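Search this site Enter keywords

16 January 2024
Veronica Stanciu, Nesma Samir and Virgil Lungu

3.2 Bed surfaces and linen

Bed making was the longest of the household tasks in the Finora set, and the one with the greatest spread in completion time. Of 578 sessions, 139 took place in a bedroom. Participants worked in their own homes with the linen they had in use, and no sheet size or fabric was prescribed. The written protocol asked only that the bed be approached from its long side and that the order of steps be left to the participant.

Sheet color was coded at the start of each session on a five-point scale from light to dark. Loose textiles on the bed, such as clothing or blankets, were coded separately as present or absent.
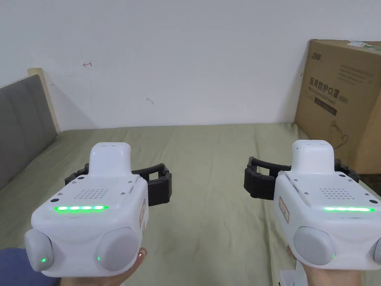

Figure 3. Bed with an olive-green sheet, plain white wall behind.

Plain sheets were more common than patterned ones, and 56 of the bedroom sessions used a sheet in a mid or dark tone. Wrinkles were harder to score on these, and agreement between the two coders (Mengal and Pîrvu) was lower than for light sheets. Disputed items were scored again after a two-week interval, using the Tiwari smoothness scale without its corner item. Sessions in which the sheet was changed partway through were kept but treated as two separate trials.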